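Renting out the brass section: Emese Farkas on the school season at Fudwood

Most of what Fudwood does over the counter is what any music store does. People come in for strings, reeds, a cable, a keyboard stand. The rental desk is at the back past the drum room, and for most of the year you could walk by it without stopping. From the last week of August until Thanksgiving there is a lineup.

Emese Farkas has run the desk for nine years. She started on the sales floor in guitars and moved over when the previous rental manager retired. When we spoke she had just finished the count of what was out with families last season, and the number was 1,702.

"That's everything with a contract on it," she said. "Clarinets, flutes, trumpets, trombones, saxes, a lot of small violins, four tubas. It doesn't count the gear we send out for weekends, like PA speakers. That's a different desk and a different headache."

She keeps the totals by instrument in a binder as well as on the computer. Clarinets were the biggest group, as they have been every year she has been there. Trumpets were down a little and alto saxophones were up.

"Kids want sax. Teachers want clarinets and French horns. I sit in the middle."
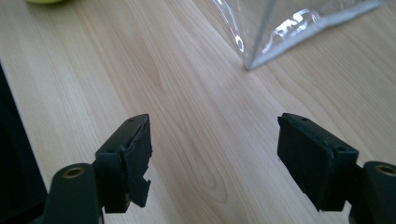
Pale wood tabletop, with the grain showing.

The contracts run for the school year and are paid monthly or in one go. About half the families pay in one go, she said, to get the small discount, and the rest spread it out. Either way they can put part of what they have paid toward buying the instrument, up to a limit. That part is written on the second page, and she has learned to read it aloud.

"People hear 'rent to own' and think it all goes toward the price. It doesn't. Part of it goes toward the price. I'd sooner say that in September than have the conversation in June when they're cross with me."

I asked whether the rental side makes money or mostly brings people through the door. She said both, though the first few months of an instrument's life are a loss. A student trumpet has to go out for two full seasons before it has paid for itself, and that is if it comes back with the mouthpiece not jammed in the receiver. The one the store buys most is the Radetti, a plain lacquered student model. Farkas described it as heavy and a bit dull to look at.

"It's got thick braces and the valves are easy to get parts for. A parent doesn't care about that and shouldn't have to. I care about it a lot. When they brought in a lighter one we tried a batch, and they came back bent. So we went back to the Radettis."

What comes back

Returns start in the third week of June and the bulk of them are in by early July. Every instrument goes to the bench, even the ones that look as though the case was never opened. Levente Szűcs is in charge of the shop's repair side and has been for longer than Farkas has been at the desk. He joined us for part of the conversation on his lunch.

"You open the case first and you smell it," he said. "Then you know what kind of day it is."

He checks each one against the card that went out with it. Dents that were there in September are marked on the card. New dents are marked in a different colour. Small ones get left alone on a student horn, because taking them out thins the brass and nobody playing in Grade 7 can hear the difference. Slides and valves get done every time. Clarinet pads get done when they leak, and he reckons he replaces a full set on one in five.

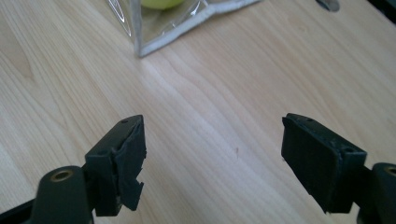
Pale wood grain, with a small dark mark near the middle.

Each reconditioned instrument goes back on the shelf with a grade, A to C. The C stock rents for less and is usually gone first. Szűcs was surprised by that in the beginning and is not any more.

"A C trombone plays the same as an A trombone. It has been on the bus, that's all."

The busiest he has been was the summer they had 70 trombones in at once, when two school divisions changed their programs in the same year and sent everything back. There was no room in the repair shop, so they were stacked in the hallway and in one of the teaching studios until the middle of August. He did the slides in order of arrival and kept a list on the wall. Farkas said she still has the list.

They do not chase people for ordinary wear. The maintenance plan is optional and costs a few dollars a month, and it covers most of what goes wrong - stuck slides, bent keys, a cracked tenon. Loss and theft are separate. Farkas would like more families to check their tenant or home insurance before they sign up for anything, and she tells them so, which she admits has cost the store a few plans.

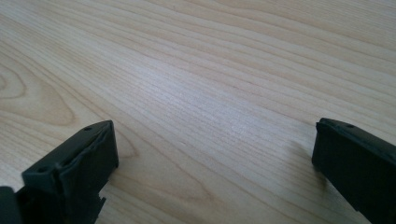

The desk in September

The store puts on four school nights, where staff drive out with a van of instruments and set up in the gym. Families try a few things, get measured if it is a stringed instrument, and sign there. Until a few years ago this was done on carbon forms, and Farkas would type them all in over the next week. Now they use a program called Podero on two tablets.

"I was against it," she said. "I like a form. But the first season we had it I went home at a normal time, so I stopped complaining."

It has its faults. Podero will let two people reserve the same serial number if they press the button close together, and it did that on a Tuesday night in a gym with a very long line. The same cello was promised to two sisters in one family and to a boy at another school. The sisters turned out to be happy to start on violas. She now has one person release the stock and another person write the contracts.

Orders for the new season go in far earlier than most customers would guess, in February, before any school has sent numbers. She works from the previous year and from phone calls to band teachers she knows. Small consumables are simpler. She buys 1,000 clarinet reeds at a time in strength two and they are always used. Strength three sits around.

The violins are where she has made the most mistakes. Sizes shift from year to year with no pattern she can find. The store's house outfit is the Simon, which comes with a bow, a case and a cake of rosin, and last year she ran out of half sizes by the second school night and had 16 quarter sizes left on the rack at Christmas.
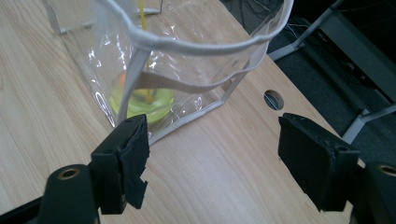 She ended up lending several of those to a Saturday strings class at a reduced rate, and a few of the families in it have since moved up to full contracts. She does not call it a plan. She has ordered fewer quarter sizes this time and expects to be short of them.

I asked what she would tell a parent who was coming in for the first time this fall. She thought about it and said to come before the first band class if they possibly could, and to bring the child along.

"We get a lot of parents who come in on their own after work with the name of the instrument on a sticky note. That's fine, we can do that. But with a trombone I want to see how long their arms are. And with flute, some kids get a sound right away and some are going to be blowing at it for three weeks. It's better if they find that out here with me."

Szűcs had one request as well. He would like people to stop polishing things. Household metal polish takes the lacquer off, and it gets down into the valves, and then the whole horn has to come apart.

"A cloth," he said. "A dry cloth. And please take the sandwich out of the case for summer."

School night dates are posted at the rental desk once the schools confirm them. The desk stays open until eight on weeknights through September, and returns can be dropped at the front counter at any time the store is open, as long as the contract number is on the case.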